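Participants wanted: bread storage and staling study, Pelholm test kitchen

Canness Food Research is recruiting adults in the Flundton area for a household study on how sliced and unsliced bread changes during storage at room temperature. The study is carried out at our Pelholm site and in participants' own kitchens. Recruitment stays open until all 200 places are filled.

Background

Bread becomes firm in storage partly through loss of moisture and partly through changes in the starch. Laboratory measurements of firmness are well established, but they do not always match the point at which a household stops eating a loaf. An earlier survey by our group collected 1,597 completed questionnaires on storage habits. The answers showed wide variation in where bread is kept, how it is wrapped and how long it is considered acceptable. The present study combines home records with tasting sessions under controlled conditions.

What participation involves

Each participant attends 2 tasting sessions at Pelholm and keeps a home storage record between them. Sessions are held on Tuesday evenings, starting at 6:30 p.m. At each session you will taste coded samples of white and whole wheat bread, plain and without spreads, and rate them for firmness, dryness, flavor and overall acceptability. Ratings are entered on a paper form. Water is provided for use between samples.

For the home part you will receive one loaf supplied by the Navarro bakery, baked on the morning of collection. The loaf is to be stored for 72 hours in the manner assigned to you: in its paper bag, in a closed plastic bag, or uncovered in an open container. Storage methods are assigned at random and cannot be exchanged. Keep the loaf out of the refrigerator and away from direct sunlight. Record the room temperature each morning and evening with the thermometer supplied, and note any slices removed.

Who can take part

You must be 18 or older, live within the Flundton delivery area and eat bread at least three times a week. You must be able to attend both sessions. Smokers may apply but are asked not to smoke in the hour before a session.

You cannot take part if you have celiac disease, a wheat allergy or an allergy to milk, soy or sesame. People employed in commercial baking or in the sale of baked goods are also excluded, as are other members of their households.

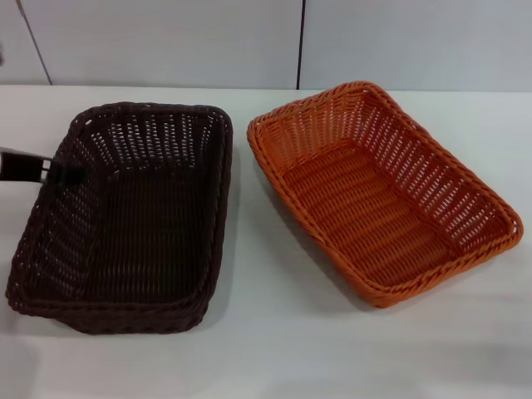 Payment and expenses

Participants who complete both sessions and return the storage record receive a single payment by check. Bus fares to Pelholm are refunded on presentation of a ticket. Parking on site is free. No partial payment is made for a storage record returned without attendance at the second session. Thermometers must be returned; unused bread may be kept or discarded.

Data handling

Forms are identified by participant number only. Contact details are stored separately and deleted when payments have cleared. You may withdraw at any time without giving a reason.

How to apply

Application forms are available at the Canness reception desk in Pelholm and at the Flundton public library. State your usual type of bread and any food allergies. Applicants will be informed of the outcome by mail before the first sessions in July.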